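How to Request and Receive Emergency Food Stocks for a District Distribution Point

Issued by the Pirville Relief Logistics Office
Last revised 22 July 2023

This guide is for district partners that store and hand out donated maize, beans and cooking oil on behalf of the Office. It covers the full process, from the first request to the closing report. Partners in Breltdale and Mabula should follow the same steps, although their deliveries are dispatched from the Pillbridge warehouse.

Before you begin

Your organization must hold a signed partner agreement and have a named storekeeper. The storekeeper may not also serve as the person who approves beneficiary lists. If either post is vacant, contact the Office before submitting a request.

Step 1. Confirm the household list

Obtain the current list from the district registrar and compare it with the list used in the previous cycle. Households that have moved, merged or divided must be marked as such. New names are added only after a home visit, and the visit form must be signed by an adult member of the household.

Where a household also receives clothing or bedding under a separate program, record this in the remarks column. It does not reduce the food ration.
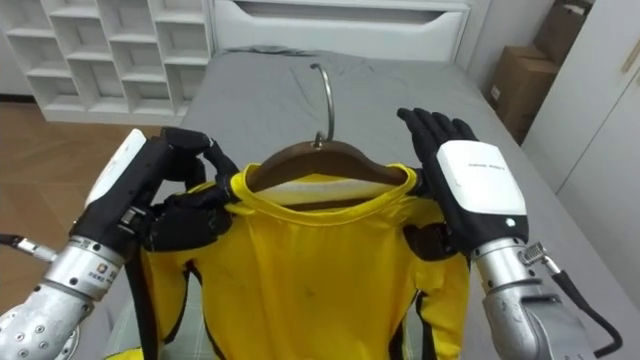
Step 2. Calculate the quantity

Rations are set per household for each cycle. Multiply the ration by the number of confirmed households and enter the total in kilograms on Form 8. Do not round up to the nearest truckload. The Office combines requests from neighboring districts and will arrange the loads itself.

A district point that serves more than 500 households must divide its request into two deliveries. The second delivery is released when the storekeeper has reported the balance remaining from the first.

Step 3. Submit the request

Send Form 8 and the household list together. Incomplete requests are returned without a place in the queue. Requests for the September cycle should state whether the access road can carry a loaded truck after rain, as several routes to Mabula cannot.

Each accepted request is given a reference number, for example 3556. Quote this number on every later document, including waybills and loss reports.

Step 4. Prepare the store

The store must have a sound roof, a door that locks and a floor that can be swept clean. Place pallets on the floor and leave a walkway along each wall. Food may not be kept in the same room as fuel, fertilizer or pesticide.

Donated household goods may be kept in the same building if they are in a different room. Clothing should be sorted by size and recorded in its own ledger.

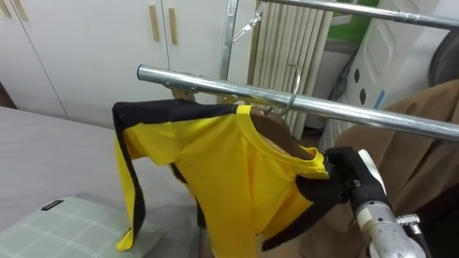 Stack cards are to be fixed to each stack before the first bag is brought in. The card shows the commodity, the reference number, the date of receipt and the running balance. Entries are made in ink, and a mistake is struck through once and initialed.

Step 5. Receive the delivery

The storekeeper and one witness must be present for the whole of the unloading. Count the bags as they leave the truck and compare the total with the waybill. Torn or wet bags are set aside and weighed separately.

Write any shortage on all copies of the waybill before the driver signs. A shortage reported after the truck has left will be charged to the partner. A single delivery to a district point will not exceed 600 bags, and a waybill showing a higher figure should be refused until the Office has been contacted.

Step 6. Distribute and report

Post the ration size where people waiting in line can read it. Each recipient signs or gives a thumbprint next to the household name. Uncollected rations are returned to the stack at the end of the day and entered on the card.

The closing report consists of the signed list, the stack cards and the partner's copy of each waybill. Send these to Baldur Hedegaard, District Partners Desk, Pirville. The next request from the same point cannot be processed until the closing report has been received.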